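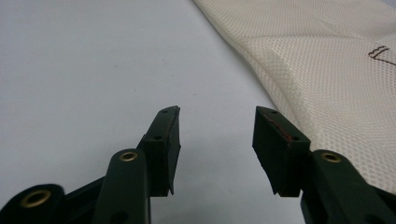
Our chamber music series opened again last night, after a very long pause, and I promised to some of you that I would write how it went. I will do it in small pieces, between other work.

The players were the Lalska Quartet. For those who are new, the series is called Zonen and it has lived in the Shabalala Hall since before I moved to this town. I help with the programme booklet and with the chairs.

First the repertoire. We had Haydn in the first half, then a new piece by Virgil Lazăr, then the interval, then Schubert. It was a heavy evening on paper. In the room it felt shorter than I had feared.

The Haydn was from opus 33. I have heard it played as something to warm up the fingers, and I do not like this. The Lalska took it seriously, and therefore it was funny. At the false ending in the last movement a man near me started to clap and then sat on his hands.

I must say something about the second violin, Reshma Masilela. She plays as a person who is listening to three conversations at the same table and is polite to all of them. I could not stop watching her bow.

Her brother Thulani Masilela is the cellist. They do not look at each other very often. Paora Partington (viola) looks at everybody, so maybe it is enough.

And Bjarke Ragnarsson is the first violin. He introduced each piece himself, in short sentences. I was grateful for this, as a visitor to English for all my adult life.

A small complaint. The heating in the hall makes a ticking sound when it cools, and it ticked in the slow movement. I wrote to the hall in October about it. They answered very kindly and the ticking is the same.
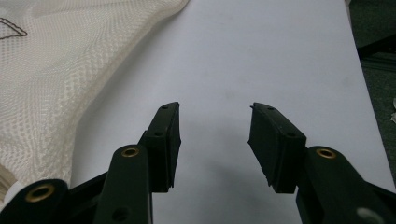
3 min read

Now the new piece. It is called Pruvis and the composer wrote it for this quartet. It is one movement of 286 bars, without any pause, and he asks that the players tune on the stage before it starts and that the tuning is already part of the music.

I did not understand this from the score. I had the score at home for two weeks, for the programme note, and I wrote a sentence that says "the work begins quietly". This is wrong. It begins with four people tuning and you do not know when they have stopped.

So if you have the paper booklet, please cross out my sentence.

What happens after the tuning is that the open strings stay. Someone always holds one, like a lamp which somebody forgot to switch off in the next room. On top of it there are short notes, plucked, very dry, and they come closer together.

In the middle there is a tune. It is eight notes long and I think it is a children's song, but Virgil only smiled when I asked. My neighbour in row C was sure she knew it from her grandmother. She is from the other end of Europe than he is, so perhaps all grandmothers share it.

The cello never gets the tune. Everyone else has it once. At the end Thulani plays the first two notes of it and then the piece is over. I heard somebody behind me say "oh no" very softly.

I liked the piece. I want to say this plainly, as people ask me afterwards if I liked it or if I found it interesting, and they seem to think these are two different drawers.

Not everybody agreed. One lady told me in the interval that she pays for music and not for tuning. I told her Schubert is coming. She said she knows, it is written in the booklet. She was right, this part of the booklet had no mistakes.

About the interval: it was too long. The coffee line went through the door and into the corridor with the coats, and people who had left their coats could not get to them, and people who had coffee could not get back. I suggest for the spring that we put the coffee on the other side, where the old piano is. The piano can be moved, it has wheels.
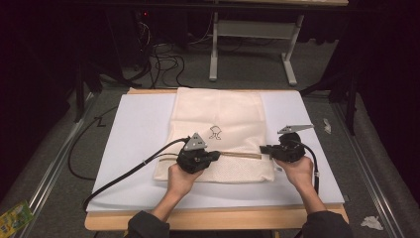 Also, if the bell for the second half rings while the line is still in the corridor, people will not hurry. They will stand there with the bell over their heads and go on talking. It needs a person to walk along and say "please".

Someone asked me in the replies why a quartet tunes so long between movements. I am only an amateur viola, but I can answer a little. Gut strings, or strings with gut in them, do not like a room that goes from cold to full of people. Three of the four in Lalska play on gut. So they tune, and they tune again, and it is better than the other possibility.

Another question was about sitting. The viola sat on the outside this time, where many quartets have the cello. In the Haydn I thought the sound was thin from my side. In the Schubert I was very happy about it, as the middle of that piece is full of things which I had never noticed.

The Schubert was the G major, the big one. I have a recording from the year 2000 that I bought in a train station when I was still a student, and I know every breath on it. It is dangerous to know a piece like this. You sit in a concert and you wait for the other people to breathe.

For the first minutes I was comparing. The tremolo was quieter than I am used to, almost only the air moving. Then Bjarke came in above it, a little late, and I forgot my recording.

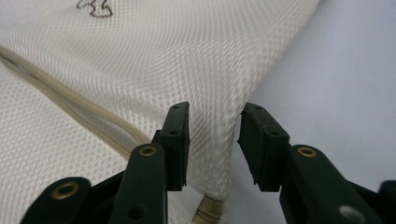 The slow movement is where I changed my opinion on the seating. Reshma and Paora have all these small crossing figures, one goes up while the other goes down, and it should never become thick. I have looked for a way to explain it to my sister, who does not read music, and the best I found is the white mesh in the photo, with its tight small diamonds, everything crossing and still soft, and then the one beige band that goes on a slant through it. The band is the cello tune. You follow it easily, and the rest is moving gently on both sides. She answered "so it is like a curtain", and I will accept curtain.

The scherzo was too fast for the hall. I say this with love. The Shabalala is a kind room for slow music and it turns fast music into soup, mostly in the back rows. In row C it was fine. In the back they told me they heard only the ends of the phrases.

By the last movement the players were tired, I think, and it was the best playing of the evening. I cannot explain this. There was a wrong note in the first violin, a very clear one, and he played it so well.

No encore. They bowed, they went off, they came back once, and Bjarke put his hand flat on the music stand and that was the end of it. I was glad. After this piece I want to go out in the cold and not speak to anyone until the bus stop.

Some practical things, as I get messages.

The next concert is a trio with clarinet. The date is not fixed, we are waiting for the hall. When I know it I will post it here and it will also be on the paper in the window of the library.

Tickets for people under 18 stay free. You do not need to write to me before, only come to the table.

We would like to hold an open rehearsal in the spring, on the afternoon before the concert, with room for up to 30 people on the stage itself, sitting around the players. Lalska did this in another town and Paora said it was strange for the first ten minutes and then not. If you teach a school group and this sounds good, please tell me early. The stairs to the stage are steep and I must ask about the other entrance.

Correction to something above: the clarinet trio is with cello and piano, so the old piano cannot be beside the coffee that night. I will think again about the coffee.

And a second correction. Virgil wrote to me this morning. The tune in Pruvis is not a children's song. He made it himself, on a ferry, and he is pleased that two of us remember it from childhood. I have not told my neighbour yet.

He also says that the score I had was an older version, and in that one the tuning was really not written. So my sentence was less wrong than I thought. I leave it crossed out.

Somebody left a grey scarf and one child's mitten in row F. They are with me. The mitten has a fish on it.

If you were there and you heard the scherzo well from the back, write to me where you sat exactly. I am making a small drawing of the hall with good and bad places, for myself first, and if it is useful I will give it to the people who sell the tickets.

Zonen chamber series, December 2021 | Contact | © Zonen | Back to top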